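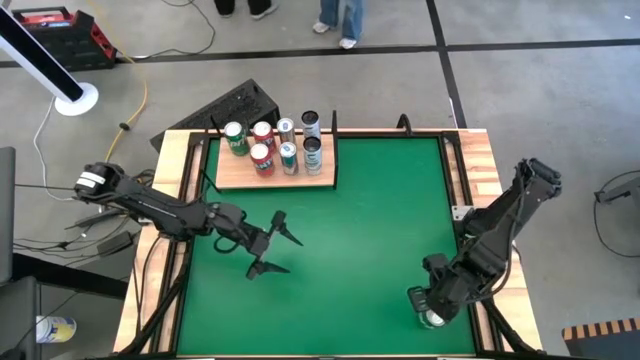

Bench with the green surface, cans on the platform.

12/01/2022 – gazetteer notebook, Otbridge / Flekano entries

Back on the Otbridge merger question. The draft entry says Bastos "became part of Otbridge municipality in the reform" and leaves it there. I don't buy it as written. The council minutes have Bastos keeping its own unit office after the merger, with its own clerk and its own stamp, so it should be listed as a municipal unit and the old status given as "former municipality." Changed the draft. Left the old wording in a comment in case Delia wants to fight for it.

Population. Draft gives Flekano 83. The parish list gives 83 too, and I suspect one was copied from the other, which makes them a single source wearing two hats. The census table has no separate line for Flekano at all, it is folded in with the lower settlement. Marked as unverified. Delia Stanciu thinks it's fine because the school register is "in the same range." A school register counts kids. Not the same thing.

Area: skipped. The boundary file still has the stream on the wrong side of the chapel and any number I pull out of it will be junk.

Name spelling. 4 maps checked, 2 spellings. The older sheets write Flecano, the newer ones Flekano. Road sign agrees with the newer. Someone added a third form with a double n to the draft in September, no source, and I can't find it anywhere. Removed.

Ran the six Bastos hamlets through the Flonico matcher again. It put one of them across the valley, in Otbridge proper, with high confidence. Same mistake as last time, same hamlet. I was told the update fixed this. The score it prints seems to go up whenever the name is short, so I'm treating it as decoration until somebody shows me otherwise. Placed all six by hand from the survey sheet.

"Large central square with cafés" – out. Every village entry in this batch has that sentence. The survey sheet for Bastos shows a road junction and a fountain.

To do
– ask Delia where the parish list came from, and what year
– stream / chapel boundary, again
– elevation for Flekano, the draft value looks like feet entered as meters

Last updated 12 days ago
2 comments · 0 shares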